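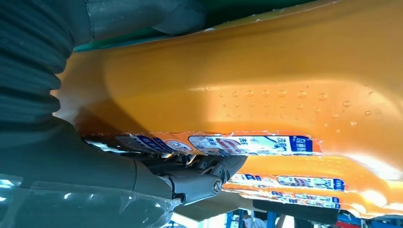

Veswood Community Help
Home and shared workshop builds > Arms and grippers

Wrist camera and cover on a shelf-picking arm: loss of clearance near the shelf edge

Trilok Pandey
Posted 27 August 2022

Our group is building a shelf-picking arm in the shared workshop at Veswood. The arm works in front of shop-type shelving with moulded orange fronts and printed price labels along the rim. A small camera is mounted at the wrist, looking forward along the last joint.

Two matters require advice before the build is approved for unattended running.

First, part of the arm is wrapped in transparent plastic sheet. The sheet wrinkles, and under the workshop lights it produces bright spots which the label detection treats as edges. In the last set of 300 approaches, 154 were stopped by the software on account of a false edge. Reducing the exposure removes most of the bright spots but makes the shadowed part of the shelf front too dark to use.

Secondly, the brackets and linkages beyond the wrist pass very close beneath the shelf front. The planned clearance is 5 mm. With the sheet fitted, members are not confident that this figure is being kept, as the sheet is not included in the collision model.

The controller is an Enberg board purchased second-hand, without its manual. The rubber bellows on the arm must remain in place under the workshop's rules. Guidance on either point would be appreciated.

3 replies

Ketberg Workshop Office

The two matters should be dealt with separately, and the clearance should be dealt with first.

A loose cover must be treated as part of the arm. Please measure the cover at its widest point with the wrist turned to each end of its travel, and enter that size in the collision model as a plain cylinder. A close-fitting shape is of little use here, given that the sheet moves. If the cylinder does not pass beneath the shelf front, the approach path is to be lowered or the cover is to be changed. The margin should not be reduced to make the path fit.

Our own members replaced sheet with a sewn sleeve in a matt fabric, closed at both ends with a flat strap. The sleeve ends short of the last joint, so that the fittings there can be inspected without removing it. Please ensure that no strap crosses the folds of the bellows. A strap in that position will hold the folds together on one side and pull on the other when the arm extends.

Until the new model has been checked, the arm should be run at reduced speed with a member at the stop button. We limit ours to 70 mm per second for this purpose.

Xie

just put tape over it? Matt black tape on the shiny bits. Worked on mine, though mine is a much smaller arm and doesn't go near shelves.

Enberg Users' Group

With regard to the false edges, the area of the picture taken up by the arm can be masked before detection is run. As the camera is fixed at the wrist, the parts beyond the last joint stay in nearly the same place in view. The parts behind it do not, and one fixed mask will therefore not be enough. We suggest storing a separate mask for each approach position.

Glossy moulded fronts give a further difficulty. A highlight along a curved ridge moves when the camera moves, while a printed label does not move relative to the shelf. Comparing two views taken a short distance apart will allow most highlights to be rejected – and exposure can then be set for the darker part of the front. Torn label edges should be left out of any position measurement; use the printing inside the label.

Tape is not recommended on a loose sheet. It stiffens the wrinkles and adds weight at one point.

A copy of the manual for the older boards is held by the group and may be requested through the members' page. The page will be closed for maintenance during October, so requests should be made before then. Please state the board revision, which is printed beside the power connector.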